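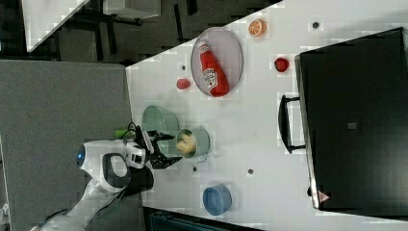

From: Eskil Kristiansen
To: pantry-swap list
Date: 2020-09-02
Subject: Re: Ketchup, fridge or cupboard?

Afaf Awwad wrote:
> We go through a bottle every couple of months. My mother kept hers
> in the cupboard and I do the same, but my husband moves it to the
> fridge whenever I turn my back. Does it matter? Also, I have a case
> of Najjar tomato paste bought in March and would like to know how
> long an opened can keeps.

Afaf,

The ketchup will be fine in the cupboard for a month after opening. There is enough vinegar and sugar in it to hold that long. Past that it gets darker and the taste goes flat, so at your rate I would side with your husband. Wipe the neck before you put the cap back on, whichever place wins.

Tomato paste is another matter. Don't leave it in the can once it's open. I spoon mine onto wax paper in tablespoon lumps, freeze them, and tip them into a bag. I got 14 lumps out of the last can and used the final one in a bean soup on Sunday. If you want to keep it in the fridge, put it in a small jar, smooth the top, cover it with a thin layer of oil and use it within a week. The unopened cans should have a date on the bottom.

Does anyone still have the Gurkier jars from the spring order? I need 19 of the small ones with lids and can pay 50 cents each. The Flornow lids don't fit them, I tried. I can pick up any evening after six except Friday.

Eskil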